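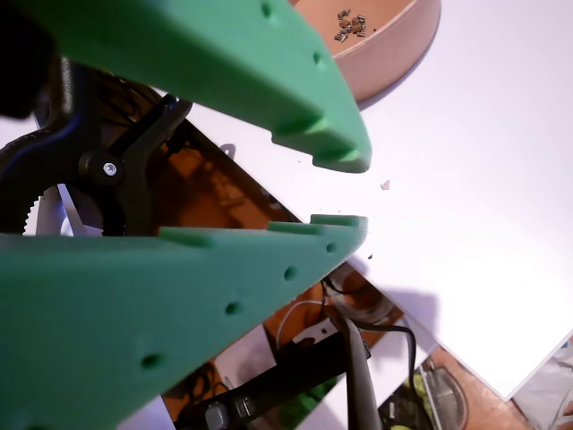 Flonside, March 2018. Open day at the Stuvent offices.

Visit report: ventilation retrofit at Flonside

Flonside is a former textile warehouse converted to offices in stages. Stuvent, which designs and installs ventilation systems, occupies the upper level and used its own space as the test case for the retrofit now being offered to the other tenants. The open day consisted of a short talk, a walk through the occupied floor, and access to the plant room. Ratih Tambunan, the project engineer, led all of it.

Before the work, the floor relied on opening windows and a pair of extract fans in the washrooms. Fresh air supply depended on wind direction. In winter the windows stayed shut and carbon dioxide readings at desk height climbed through the morning. Staff on the north side complained of drafts, staff on the south side of stuffiness, often within the same hour. The original heating contractor had responded by raising the flow temperature of the radiators, and both complaints got worse.

The replacement is a balanced mechanical system with a counterflow heat exchanger. Floor area served is 1,342 square meters. Supply air enters through textile ducts hung below the beams and leaves through grilles above the corridor doors. The main run is split into 9 zones, each with its own damper and carbon dioxide sensor. Meeting rooms have separate zones. The kitchen is kept on independent extract, so that grease does not reach the exchanger.

Textile ducts were selected after the structural survey. The timber beams could not be drilled at the centers needed for steel ductwork, and the fire officer wanted the existing ceiling left exposed. The fabric is perforated along the lower side and delivers air at low velocity over its full length. It has to come down for washing. Tambunan put the interval at 2 years for offices, shorter where there is a lot of paper handling. A spare set is held on site so the floor can stay in use while one set is away.
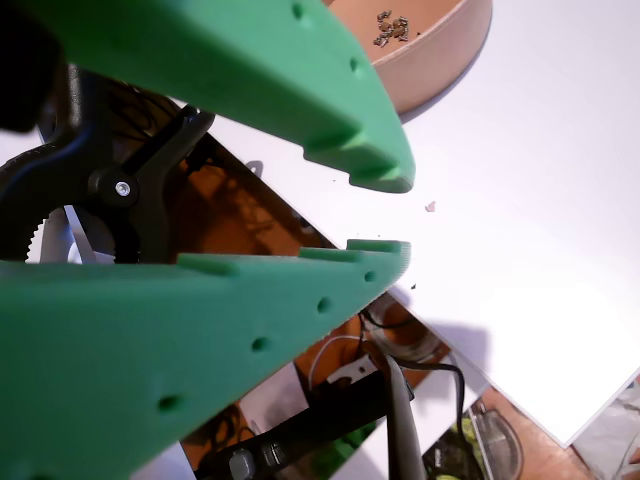

Noise was the main concern at design stage. The target on the open floor was low enough that a phone call could be held under a duct without raising the voice, and we were invited to try it. With the system at its normal daytime setting the supply air was audible directly below the first branch and not elsewhere. The first branch sits too close to a bend. A second attenuator has been ordered for that section – it should have been in the original drawings, as Tambunan readily said.

Controls are by Kirneo. Each damper follows its own sensor, and the fans follow the most open damper, which keeps duct pressure as low as the demand allows. The weakness is sensor drift. One sensor reading high will hold the fans up for the whole floor. Stuvent now compares all sensors before dawn, when the building has been unoccupied for hours and readings ought to agree, and flags any that do not. I would ask for this in any specification. It costs nothing beyond the programming.

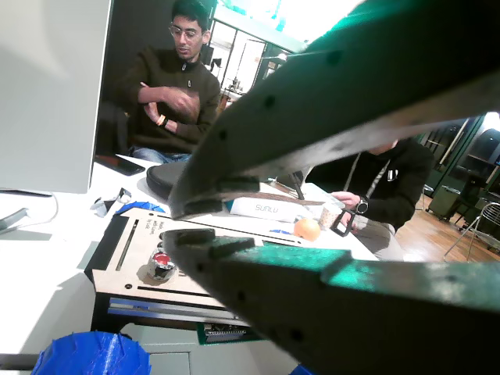

At the desks, with a white monitor seen from behind.

Hafiz Ngau of Benjelloun, the consultants who carried out the independent commissioning, presented the measured results. Airflow at the supply grilles was within tolerance in every zone except the largest meeting room, where a damper had been fitted the wrong way around. Fan power was slightly better than predicted. Heat recovery was slightly worse, which Ngau attributed to leakage through the old loading doors at the east end. Sealing these is the landlord's responsibility and had not been scheduled.

The plant room is reached by an external stair. Filter access is good: the panels are hinged on the correct side and there is floor space to lay a used filter flat in a bag. Condensate drainage is less good. The trap is shallow for the fan pressure and the pipe runs along an unheated wall before it drops. I asked about trace heating and was told it is fitted but was not shown the thermostat.

Changing the full set of filters takes 60 minutes for one person.

Questions from other tenants were mostly on cost sharing. The lower levels have less ceiling height and a different beam layout, so the duct route cannot simply be repeated. Stuvent expects to publish a revised layout for them in October, with the drawings available on request from the Flonside site office.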